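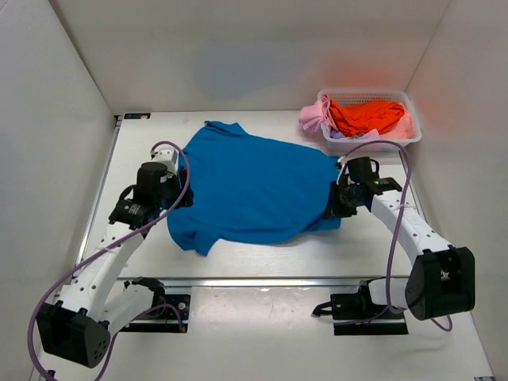 Fergus Kinnear wanted to know if a senior cat can switch to Skuvetti kibble overnight. No, go slow. See below.

**How long does the switch take?**
9 days for most cats, 12 for fussy ones. Bit more new, bit less old, every day.

**Wet food too?**
Sure. Same bowl is fine, just dont leave it out all day.

**My cat is 14 and skips breakfast.**
Call your vet first. Then us.

**Do you ship kitten packs?**
Not untill August. Email Jean Rennie to get on the list.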